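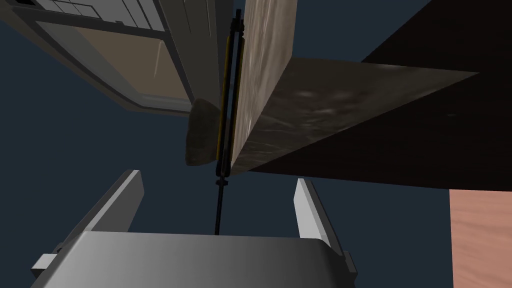 *Simulated gripper and a long, thin black implement. Computer rendering.*

**Tenants' group questions "family-sized" claim in Swanson rezoning plan**

VOLLOW – The Hallent Street Tenants' Association today asked the city to hold off on rezoning the Swanson rail yard until the developer, Toren, explains what it means by "family-sized."

Toren's proposal calls for 393 apartments on the site. The company's brochure uses the word "family" on nearly every page. The unit table at the back lists 23 apartments with three bedrooms and none with four. The rest are studios, one-bedrooms and two-bedrooms, and the smaller two-bedroom plan has a second room with no closet and space for a twin bed if the door opens outward.

"I have two kids and I would love to be wrong about this," said Candela Olmedo, who chairs the association. "But I read the floor plans twice, and I don't see where a family of four is supposed to put its coats, never mind its children."

The association is not against building at the rail yard. Most of its members rent, and many have watched friends leave Vollow once a second child came along. What they doubt is that this plan would slow that down. Toren has said that larger units will "follow demand" in a later phase. No date is given for that phase, and the rezoning request doesn't require it.

The group also has questions about rent. Toren describes the larger apartments as "attainable" but has not published a price for any of them. At a public meeting in March, a company representative said prices would be set closer to opening. Members asked whether "attainable" was tied to local wages and were told that the term was "aspirational."

"That's a nice word – I'd like to see a number next to it," Olmedo said.

In a letter delivered to the planning office, the association asks for three things before any vote:

- a binding minimum number of three-bedroom units in the first phase
- a written definition of "attainable," with rents by unit size
- a 30-day comment period once both are public

The planning office has confirmed that it received the letter. It has not said whether the vote will be moved.

The association will hold an open meeting on Wednesday at 7 p.m. in the Hallent Street library. Children are welcome, and copies of the unit table will be at the door.

**Contact:** Candela Olmedo, Hallent Street Tenants' Association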